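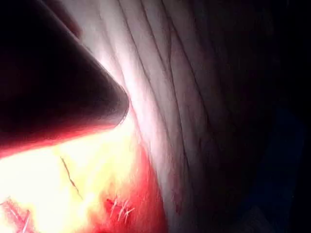

I bought the Celden drapery kit in September to cover the big window in our dining room, and it has been up long enough now that I can say what I think of it. I had put up with a bent mini blind in there since we moved in. What I wanted was plain white fabric and long folds running more or less side by side, like the ones in the photo, only hanging straight down from a rod. A workroom in town would have done it for me, but the quote was more than I paid for the dining table. The kit was $141 with shipping.

In the box you get two unlined panels, a roll of pleating tape, a bag of 18 hooks, a two-piece rod, three brackets, screws, wall anchors and a folded instruction sheet. You supply the iron, the thread and the drill. The panels come hemmed on the sides and top but not the bottom, so you can set the length yourself. They come in white, oatmeal and a gray they call Harnard. I ordered the swatches first and the gray looked green against our trim. Get the swatches. They take a week to come, and they aren't free, but you get the cost taken off your order.

The fabric is a cotton and linen blend with some weight to it. It wrinkles. Mine came out of the bag with hard creases from being folded, and steam alone did not get them all out. I had to iron both panels damp, which took most of a Sunday afternoon. After they had hung for a few days the last of the creases dropped out on their own, except one near the hem on the left panel that I can still find if I look for it.

Sewing the tape on is easy if you have used a machine before. It is two straight lines across the top of each panel. You then pull the cords and the pleats form. The instructions tell you to knot the cords and cut them off, and I would ignore that. Leave them long and tuck them behind the tape. You will want to flatten the panels out again when you wash them, and you can't do that if the cords are gone.
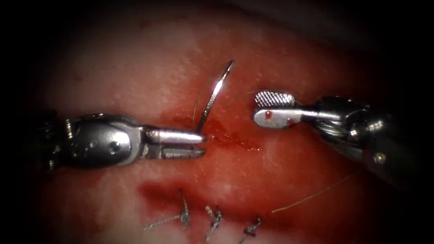
Hardware and Installation

The rod is the weak part of this kit. It is steel and it looks fine from the floor, but where the two halves join there is a small step, and the rings catch on it. I wrapped the joint with a strip of clear tape and that helped. The center bracket has to go within a few inches of the joint or the rod sags, and the sheet does not mention this anywhere. I found out after I had already drilled my holes, so I have one patched spot to touch up.

The wall anchors are the ribbed plastic kind. I used two of them and threw the rest in a drawer. If you can't hit a stud, buy better ones at the hardware store.

Our window is 6 feet wide. The kit says it will cover 7, and it will, but the folds get thin at that width and the panels start to look like bed sheets. For anything wider than ours I would buy an extra panel for each side. They sell them separately, though not always in the color you want.

Light and Privacy

With no lining, the panels let in a good deal of light. In the dining room I like that. At night with the lamp on, you can see people moving around inside from the street, so I would not put these in a bedroom without a shade behind them. My sister-in-law, Benedetta Benedetti, has the lined version from the Cendthorpe line in her guest room. Hers are darker and hang better, and they cost a lot more. The tape and hooks are the same.

Washing

I have washed one panel so far, cold, on gentle, and hung it back up damp. It shrank a little in length. I had left it just touching the floor and now it clears it, so if you are hemming your own, wash the panels first or leave yourself extra. The sheet says dry clean or cold wash and says nothing about shrinking.

Customer Service

One of my brackets came with a stripped hole. I emailed on a weekday morning and had an answer by the afternoon, and a new bracket came with no argument over sending back the old one.

Would I buy it again? The panels and the tape, yes. I would skip the rod and get a one-piece rod cut to size - Ham Supply does this while you wait - and if Celden sold the kit without hardware for less money I would pick that. Four stars for the fabric, two for the rod.

Benedetta Colombo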